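Motum 6 budget phone - quick review

Had the Motum 6 for a couple of weeks now so here goes. Paid 134 for it, SIM free, from Gekano. Comes with a charger, a cable and a thin clear case. No earphones, fair enough at the price.

Screen is decent. Bright indoors, washed out in sun, colours a bit cold untill you find the slider in settings. It's buried under Display, then Advanced, then More. Why.

Speed - fine for maps, messages, a bit of browsing. Games, forget it. Opening the gallery with 519 photos in it took a good few seconds and then it did the same again next time. My old Esico wasn't that slow and it was half dead.

Battery gets me to bedtime, just. No fast charging. Speaker is tinny, calls are clear though, and Anca Toma on the other end said I sounded better than usual so the mic must be ok.

Camera, main one, auto mode. Blue crate, then the striped cone: 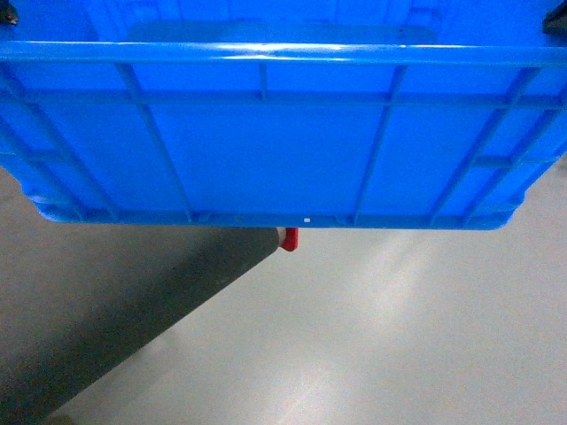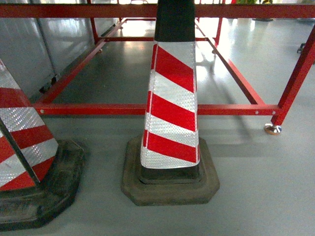
Front camera is poor, don't bother. Video is watchable if you keep your hands still, there's no stabilisation at all. Night mode is in the menu but I couldn't see much difference with it on.

Fingerprint reader works most of the time. Face unlock I switched off after a day. Two Ene apps come pre-installed and only one can be removed, which is anoying. No word on updates past March either.

Would I buy it again? At 134 yes, as a spare or for a kid. Any more than that and I'd save up a bit longer - the storage fills up fast and the card slot shares with the second SIM.

Tibor Barta
February 24, 2019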